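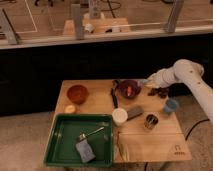 Grikside Community Centre reopens kitchen program with a focus on the shared table

The Grikside Community Centre has resumed its kitchen skills program for adults, with the first sessions of the new term held in October. The program is open to residents of Grikside and Pinolwood and is offered at no charge to concession card holders.

Participants this term will begin with the ordinary work of setting out, sorting and putting away small kitchen items before moving on to simple cooking. Program coordinator Rodica Voicu said the change followed feedback from previous groups, who had asked for more time on organizing a work surface and less on written recipes.

"Many of our participants live in small units and prepare food on the same table where they eat and pay the bills," Ms. Voicu said. "They told us they wanted to learn how to keep that table in order while they are using it."

Sessions are held at a single table. Bowls, cups, a tray and utensils are placed out together at the start, and participants decide what belongs within reach, what can be grouped on the tray and what should be returned to the cupboard. The same items are used from week to week so that those who miss a session are able to rejoin without difficulty.

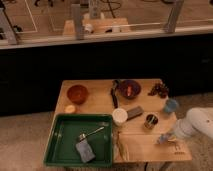

A green tray, bowls, cups and a spoon on the table at the Grikside Community Centre.

The program runs for nine weeks, with sessions beginning at 10 a.m. and finishing at noon. Each group is led by two instructors. Ovidiu Anghel, who has taught at the centre in past terms, will return to lead the morning group, joined by Tincuța Cozma. A second group will be formed later in the term if enrolments allow.

Kitchenware for the program has been provided in part by Giretti, a household goods retailer in Pinolwood. The remaining items were drawn from the centre's own cupboards following a review of equipment earlier in the year. Chipped and unmatched pieces that were still safe to use have been kept.

Marius Sima, manager of the centre, thanked the retailer for its support and said that the program would be reviewed at the end of term. The review will consider whether an evening session should be offered for residents who work during the day. Residents have also asked for a session at the Kabbaj Street hall, and the centre is in discussion with the hall's management about access to its kitchen.

Participants are asked to wear closed shoes and to bring an apron and a clean tea towel. Those with food allergies should advise staff when enrolling. Light refreshments are served at the close of each session.

A limited number of places remain. Enrolment forms are available from the front counter or by request from Ecaterina Radu, enrolments officer, and should be returned before the second session. Residents who require assistance with transport should indicate this on the form.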